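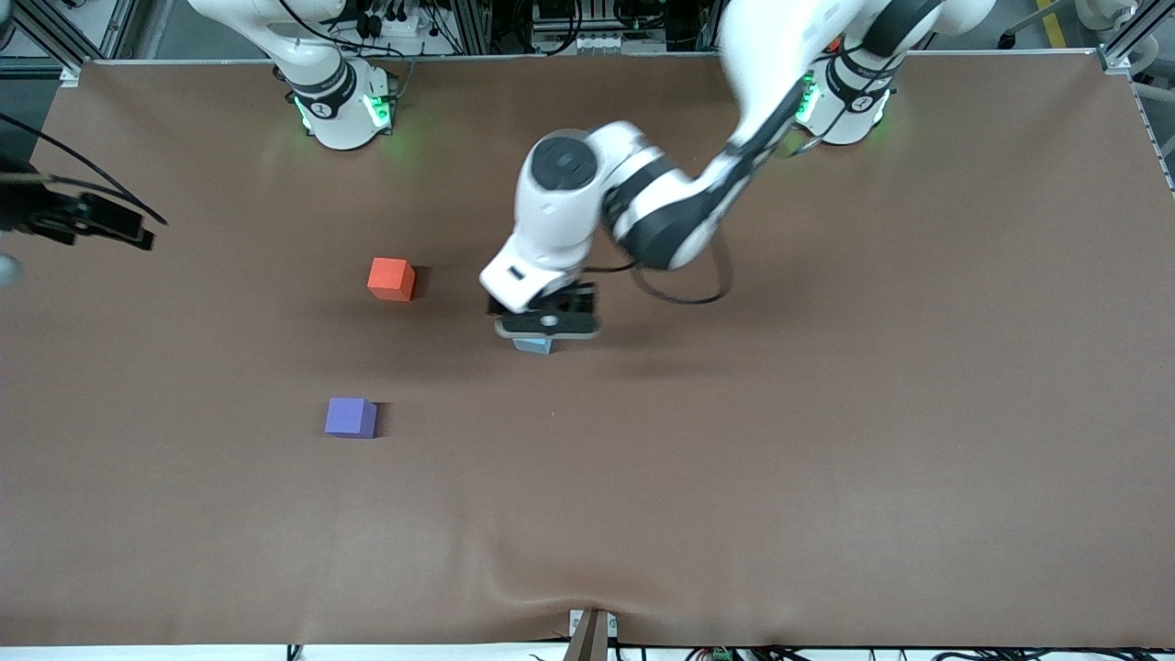 So my two-arm cell tried to punch the table yesterday and I have been putting off writing it up, mostly out of embarrassment. Thread, and it's a long one. For anyone new, I do integration and general fixing at Tiltia, we're a tiny shop in Tirkville, and for the past few months my life has been cube stacking. Foam cubes. A light blue one in the left gripper, a red-orange one and a purple one waiting on the brown sheet, and all I ask is that they end up in a pile. The left arm is the one whose base is on the right, by the way, and yes, that matters later in this thread.

What happened: run 13 of the morning, left arm goes down for a cube, and it just keeps going. Fingers past the cube, into the sheet, into the table. There's a noise a gearbox makes when it's pushing on something that won't move and I felt it in my teeth.

It did stop by itself. Protective stop, arm frozen with its nose in the table. But it stopped way later than it should have, and that's the part that kept me up last night. The cube I don't care about.

Nobody hurt. I was at the desk, Arben Zupan was on the other side of the room eating a sandwich. He says he didn't jump. He jumped.

First thing I did was the wrong thing, so let me get it out of the way. I cleared the fault and jogged the arm up before writing anything down. Didn't save the joint positions, didn't save the force trace, didn't even take a picture. If you take one thing from this thread, please go look at how to dump your logs BEFORE you hit clear. On our controller it's two menus deep and I have now printed it out and taped it to the pendant.

Luckily the controller keeps a rolling buffer of the last 500 events, and I caught it before it rolled over. Barely! It had the fault code, 1222, and my commanded heights. The manual's explanation of 1222 is "position deviation", full stop, thanks so much.

Theory one was the gripper. It had been a bit sticky last week, so I figured the fingers didn't close, the arm thought it had missed, and it went lower to try again. Spent two hours on this. Opened and closed that gripper until I was sick of the click. It was fine.

Theory two was Arben's and it was that the sheet had moved. We stretch it over the table by hand and it gets creases in it near the front, and he thought maybe it had bunched up and the height was off. Good thought! Except a wrinkle gives you a few millimeters and I was looking at a target that was well below the surface of the actual table. The arm went exactly where it was told. It was told to go somewhere stupid.

So who told it? (It was me.)

OK here's where left and right come in. Each arm has its own calibration file with the table height in it. Radomir Mujić set up the naming when we built the cell, and he named the arms as if you were standing behind them looking out over the table. Totally reasonable. From where I sit at the desk, though, it's all mirrored, and I've been "translating" in my head since day one.

On Tuesday I swapped the tool mount on one arm and redid its calibration. Then I saved it under the other arm's name. So the left arm was running around with the right arm's numbers, and the two mounts are not the same height.

Why did it work for 12 runs then?? This drove me nuts. Answer: the script only reads the calibration file at startup, and I hadn't restarted since Tuesday. Yesterday I stopped for coffee after run 12, killed the script out of habit, came back, started it up again, crunch.

So all the "good" runs were using the old numbers for the arm I hadn't touched, which were correct, and the arm I HAD touched hadn't been asked to pick anything yet. Pure luck it wasn't two crunches.

Now the late stop. This is the one I want people to argue with me about. The contact force limit had been raised. It's in the settings history, someone bumped it back when we were getting false stops from the cables dragging. No note, no initials. I'm fairly sure it was me too, Radomir thinks it was him, we've agreed to stop discussing it.

It was meant to be for one afternoon. It stayed like that until a gripper went into a table. If that had been a hand under there I would be writing a very different thread, or not writing one.

What I've changed so far:

Force limit is back to the stock value. If the cables cause false stops again then I'll fix the cables.

There's a floor in software now. Any target below the table surface gets refused before the arm moves at all. I tested it with nothing under the gripper and my thumb on the e-stop, and it refused every one I gave it.

Calibration files now carry the arm's serial number and the script won't load one that doesn't match. This took me 3 lines of code. Three!! I could have done it on the first day.

And there are going to be labels on the bases, big ones, readable from the desk. Arben wants to name the arms after his cats. I said we'll see.

Damage report: one set of fingertips bent, and a dent I can feel through the sheet with my fingernail. I called Janevski for replacement tips and they said June, so I'm running on the spare pair and being extremely nice to them. The wrist joint I'm less sure about. It moves fine, no odd noise, but I'm going to do a repeatability check over the weekend before I trust it.

A couple of you already asked in DMs whether the wrist could have taken a hit that doesn't show up until later. Yeah, maybe. The guy I know over at Brolport had one that seemed OK after a bump and then started drifting a couple of weeks on. So I'm going to log the home position every morning and see if it walks.

Someone also asked why I don't just put a light curtain around it. We have a rule that no one reaches in while it's live, and until yesterday I thought the rule plus the force limit was enough for foam cubes at low speed. I'm less comfortable with that now. Pricing one up – if you've fitted a curtain on a small bench cell and didn't hate it, tell me which one.

Also if you know how to get a force trace off a controller after the fault has been cleared, please, I will send you cookies. I've tried the export menu and the support line and all I get is an empty file with a very nice header.

Going back in to do the labels. Will add the repeatability numbers to this thread when I have them.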